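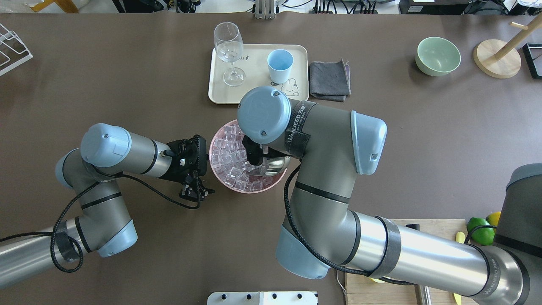

Prutik drinks table group
Minutes of the June meeting

Place: Shabalala room, ground floor
Start: 3 p.m.
Present: 7 members of the group. Apologies were received from 2 members, who sent their remarks in writing before the meeting.
Chair and minutes: by rotation, as agreed in spring.

1. Minutes of the previous meeting

The minutes were read and accepted with one correction. Under the item about purchases it was written that the order at Diline was placed. It was only prepared at that time. The order has been placed now and the delivery note is in the folder.

2. Layout of the table

The group discussed how the long table should be arranged for the open afternoon. The brown paper stays as the covering. Some members found it too simple and would prefer a cloth, but others answered that paper is quickly changed after a spill and that it makes no folds under the glasses. It was agreed to keep it and to buy one more roll.

The tray for serving should have free space on all sides, so that a glass can be put down and taken away without moving another thing. The folded dark grey cloth stays close to the tray, for wiping. It was asked that the cloth is not used for hands. For hands there are paper towels on the shelf near the door.

Members looked at the table together and the following was noted.
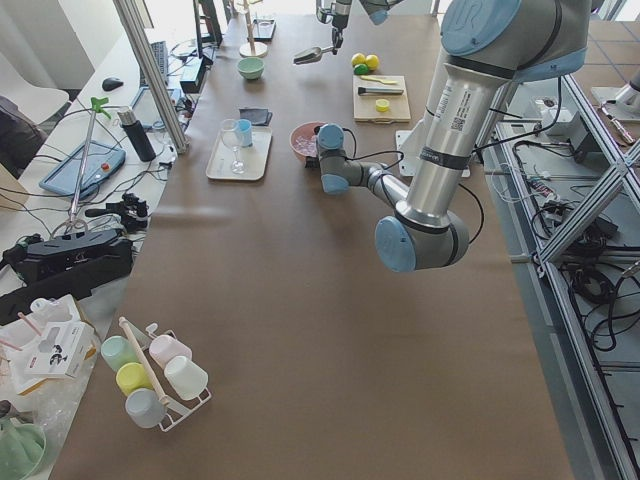
Table layout, Shabalala room: tray with glass and cup, cup rack in front, fruit behind the cutting board.

The position of the lemons and the lime behind the board was accepted. One member would like them in a bowl, as they may roll when the board is used. The pale green bowl was proposed for this. No decision was taken, because the same bowl is wanted for the cut pieces.

The wire rack for the pastel cups was discussed at some length. It is light and easy to carry, but lying cups are difficult to take with one hand. The proposal is to let them stand upside down on a clean towel during the open afternoon and to use the rack only for carrying and storing. Five members were in favour. The other two had no strong opinion.

3. Ice

The pink bowl will be used for the ice. Ice is taken always with the metal scoop, never with the cup or the glass and not with the fingers. This was already the rule last year, but it was not written anywhere, and visitors did what they wanted. A small card will be placed next to the bowl.

There was a question if the scoop may stay in the bowl between servings. The opinion was divided. Some find it practical; others say that the handle becomes too cold to hold. It was agreed that the scoop may rest in the bowl while somebody is serving, and is otherwise laid on a small plate. The bowl should be emptied and filled again when the pieces begin to stick together — the person on duty decides when this is.

The freezer in the Burkance kitchen can be used until 7 p.m. After this time the kitchen is locked and no ice can be brought.

4. Glasses and cups

Stemmed glasses are for adults, plastic cups are for children and for anyone who wants to walk around with the drink. The stemmed glasses should be filled at the table and stay on the tray until they are handed over. Ice goes in first and the drink after it. A member wrote in the apologies that the ice should be put in slowly, as a glass was chipped last time. This was supported by all.

The cream tray with the bunny stays in use. There was a wish for a more serious tray, but the children like it and the rounded corners are comfortable to carry.

5. Recipe cards

The recipe cards will be printed by Diline in one size, with the name of the drink in front and the steps behind. The text is ready except for the lime drink, where the amount of sugar is still in discussion.

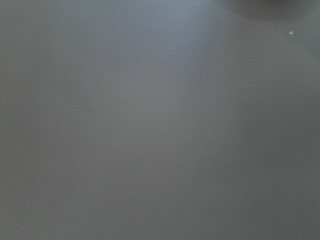
The colour of the cards took more time than was planned. White becomes dirty quickly and the brown of the table paper would make the cards hard to find. A medium grey with a cool, slightly bluish touch was preferred by most — lighter towards the top, and becoming darker downwards without any hard line. The title would be placed on the lighter part, in dark letters. It was asked that the background stays plain, with no pattern or grain, so that small text can be read from a distance. The supplier will be asked for a sample before the whole quantity is printed.

6. Costs

Spent until now: 284, including the paper, the scoop and the deposit for the cards. The group has no remarks. Receipts should be handed in within 3 weeks, otherwise they cannot be paid back from the Prutik budget.

7. Any other business

The yellow spatula does not belong to the drinks table and will be returned to the Burkance kitchen. The cutting board stays.

It was asked if the room can be opened earlier on the day. The key must be requested at the reception.

Next meeting: in July, same room, same time. The lime recipe and the question of the green bowl are carried over.

The meeting was closed at 4.30 p.m.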